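How to Order Well at a Family-Style Restaurant (Without Ending Up With Six Plates of Noodles)

I love a shared table. Love it! Give me a big round table, a menu with far too many pages and a group of hungry people, and I'm happy for the whole evening. But I've also sat through plenty of shared dinners where half the dishes were fried, there was no rice until the end, and everyone went home a little grumpy about the bill. Ordering for a group is a skill, and it's an easy one to pick up.

What follows is the method I use at every place I visit around Julville, and it works just as well for Thai, Sichuan, Lebanese or a good old-fashioned Italian spot.

Step 1: Find out who can't eat what

Do this before you get to the restaurant. A quick group message is plenty. Ask about allergies, meat, pork, shellfish and spice, and ask for a straight answer on the spice. "I'm fine with anything" from a person who sweats over black pepper will cost you a dish.

Write the answers down in your phone so you can show them to the server. Peanut and shellfish allergies should be mentioned out loud at the start, even if they're already in the booking.

Step 2: Set the budget early

Pick a total and work backward. For our last big dinner at Maldonado we had 300 dollars to spend, with tax and tip coming out of that. So I took the tip and tax off first, then drinks, and what was left was the food money. You will order so much more calmly once you know that number.

If the menu has market-price seafood, ask the price per pound and the weight of the fish before saying yes. Good servers are used to the question and will usually go and check for you. 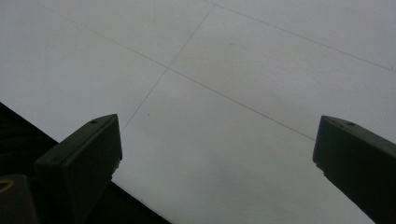 Step 3: Start with the rice

Or the bread, or the noodles, whatever is going to carry the sauces. People leave this until last and then the curry shows up with nothing to go under it. Order plain rice for the table right away and tell the server you want it with the first hot dish. If the place does a special rice (crab fried rice, saffron rice, anything cooked in a clay pot), get one of those as well and count it as a main.

Step 4: Build around cooking methods

My favorite part! Look at how each dish is cooked before you look at what's in it. You want something steamed, something grilled or roasted, something stir-fried, something with broth, and something raw or pickled. One deep-fried dish is lovely. Three will flatten the whole table.

Once you've got a spread of methods, check the proteins. If you've landed on chicken twice, swap one for tofu, eggplant or fish. Then check the sauces. Two coconut curries side by side taste like one big coconut curry, however different they look on paper.

A good spread at a Thai place might go like this:

Green papaya salad
Steamed fish with lime and garlic
Grilled pork neck
Stir-fried morning glory
Tom yum, in the big pot
One curry, red or green
Plain rice

That's a terrific dinner for a hungry group, and people who don't eat spice still have the fish, the pork and the greens (ask for the greens without chili).

Step 5: Ask about portions

Menus lie about size, or at least they mumble. "Small" at Koldale would feed my whole family, while the "large" satay at a place down the street is gone before it reaches the far side. Ask the server how many people a dish is meant for, and look at what's on other tables as you walk in. I do this shamelessly.

A trick I got from Fulgencio Ventura, who ran the floor at Zundenwood when I first started writing about food: order a little less than you think you need, and keep one menu on the table. You can always add a dish. Kitchens are quick with stir-fries, so an extra plate of noodles or greens won't hold anybody up. Braises and whole fish take longer, so get those in with the first round.

Step 6: Pace the food

Tell the server whether you want everything at once or in waves. With 2 people I like it all together, but for a bigger group I ask for cold dishes and soup first, then the grill, then curry and rice. You'll have room on the table and the hot food will still be hot when you get to it.

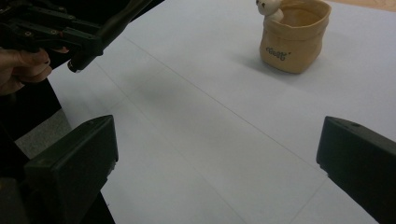 Small tan pot in a crumpled paper bag shape, on a white surface.

Step 7: Serve other people first

Use the serving spoons, turn the dish so the good side faces your neighbor, and take a small first helping. Squeeze the lime over your own plate and leave the shared dish alone until you've asked. Same goes for chili oil, please!

Step 8: Leftovers and dessert

Ask for boxes before dessert arrives so the table gets cleared. Curries and braises are even better the next day, fried things aren't, so finish the spring rolls and pack the beef. Then order one or two desserts with plenty of spoons. Mango sticky rice if it's in season, and whatever they make in house if it isn't.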